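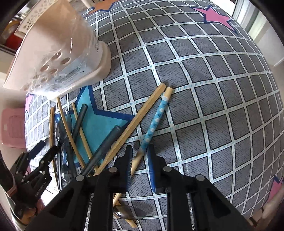

Pentti Halonen swears it's only limescale and a bag of dishwasher salt would sort it, but I've been filling the salt for months and everything still comes out with a white film on. Spoons worst, then glasses. Plates you don't notice so much.

Machine is a Drumex, came with the flat, no manual. We moved in January and never had this at the old place, same tablets and all. Film wipes off with a thumb if you rub hard, then it's back next wash. Tried a hotter programme, no change. Tried a different tablet, maybe slightly better, maybe wishful thinking.

Second thing while I'm here. Chopsticks and wooden spoons going furry and grey. Is that the same problem or do I just have to stop putting them in? My other half says they've always gone in and it's fine. It isn't fine, they feel like a cat's tongue.

Don't want to call anyone out if it's a setting.

Remigiusz Szulc
Kitchen and Cleaning, 3 replies, 944 views

Cyprian Sobczak

Check the hardness setting before anything else. Salt in the tank does nothing much if the softener is set for soft water, it just sits there. Clue is how often you top up. If you've hardly needed to since January it's set too low.

No manual so you'll have to poke about. On a lot of them you hold down the programme button while switching on and the display shows a number or some blinking lights, then press to go up. Yours might differ, try the sticker inside the door or look the model up. Your water company will have the hardness for your postcode on its website, free, takes a minute.

Then quick test for the film. Put one spoon in a mug of white vinegar for half an hour and rinse. If it comes up clean it was limescale. If it stays cloudy it's more likely detergent not rinsing off, or on glasses it can be etching, and that's permanent I'm afraid.

Also look at the salt cap. Mine wasn't screwed on straight and salty water was getting into the wash, left a film on everything, drove me mad untill I found it. Crumb of rice in the thread.

Wood is a seperate problem. Long hot wash lifts the grain. Take them out, wash by hand, dry standing up. The furry ones you can save, fine sandpaper, wipe, let them dry overnight, bit of food-safe mineral oil. Bamboo ones I'd just replace.

Jarosław Gajewski

just use vinegar in the rinse aid bit. works for me

Cyprian Sobczak

Wouldn't, not long term. It can be hard on the rubber seals. Normal rinse aid, turned up a notch. An empty hot wash with a proper descaler now and then is fine.

Remigiusz Szulc

Right, had a go this evening. Found the menu, it was on the lowest setting! Water here is listed as very hard. Turned it up. Spoon came out of the vinegar shiny so limescale it is, Pentti will be unbearable. Cap looked ok. Chopsticks are in the hand wash pile now, argument ongoing. Will do the descaler at the weekend and post back if the glasses are still bad.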